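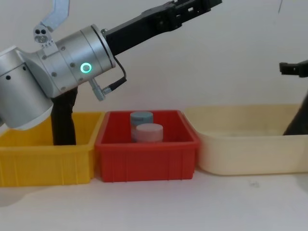
Ticket 335: Mozzarella on the white pie turning watery and brown
Opened by: Sumaiya Selvanayagam
Handled by: Janaka Gazi, Claton recipe help desk
Opened: Oct 11, 2023
Status: Closed

Sumaiya wrote:

Hello, and thank you so much for keeping this help desk going, I've been reading the old tickets for ages and they've saved more than one supper at my house! I'm making your white pie with potatoes and rosemary, and I've had the same trouble three times now. The cheese lets out a puddle in the middle, and by the time the puddle has cooked off, the edges have gone dark brown and taste bitter. The crust underneath is pale and a bit gummy. I'm using fresh mozzarella, the kind that comes in a tub of water, sliced as the recipe says. My oven is an old one with the heat at the bottom only, and I bake on a regular sheet pan. My brother-in-law Rizwan says I should switch to the dry shredded kind, but I do love the milky taste of the fresh (and I don't especially want him to be right).

Janaka wrote:

Hi Sumaiya, thanks for such a thorough note, and I'm sorry about those three pies. Before we change anything, could you tell me a few things?

How long does the cheese drain before it goes on?
Are the potatoes raw or cooked when you top the dough?
Which shelf is the pan on?
Do you salt the cheese before baking?

Sumaiya wrote:

Oh dear, I don't drain it at all, I just lift it out and slice it. The potatoes are raw and cut thin, and I rinse them and put them straight on. Middle shelf. And yes, I salt everything once it's all on there, quite generously, because I grew up with my aunt's cooking.

Janaka wrote:

I think we've got most of it right there. Fresh mozzarella holds a lot of water, and your rinsed potatoes are bringing more. Salt pulls still more out of both of them while the pie waits to go in. Please try this next time:

Slice the cheese, lay it on a clean dish towel, fold the towel over and leave it in the fridge for 40 minutes. Press gently at the end.
Rinse the potatoes, then pat them really dry and toss them with a spoonful of olive oil.
Keep the salt for the potatoes only, and go light.
Heat the empty sheet pan on the lowest shelf while the oven warms up, then slide the pie onto it on parchment.
Bake the dough with only the potatoes for the first half of the time. Add the cheese for the second half.
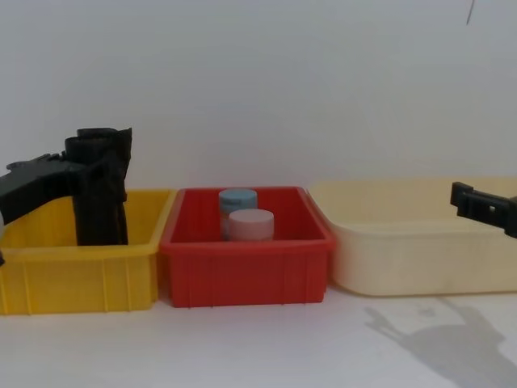
Yellow bin with crumpled black cloth inside.

Sumaiya wrote:

Well, what a difference! No puddle at all, and the bottom was crisp right to the center. I used 176 grams of cheese after draining, which was plenty. My one complaint is that the rosemary burned a little at the tips. I'd put it on at the start with the potatoes, the way I always have.

Janaka wrote:

So glad to hear it! For the rosemary, strip the leaves and stir them into the oil with the potatoes, so each one gets a coating, and tuck most of them under the slices. Or you can add them along with the cheese. Tharindu on our desk does it that second way and scatters a few more fresh ones over the top when the pie comes out, and I have to admit his smells better than mine.

Sumaiya wrote:

Under the slices it is, then. Please close this one, and thank you again for being so patient with me. Rizwan had two pieces and has gone quiet on the subject of shredded cheese.

Closing note, Janaka: Draining step to be added to the white pie recipe. The line about salting "once assembled" should come out too.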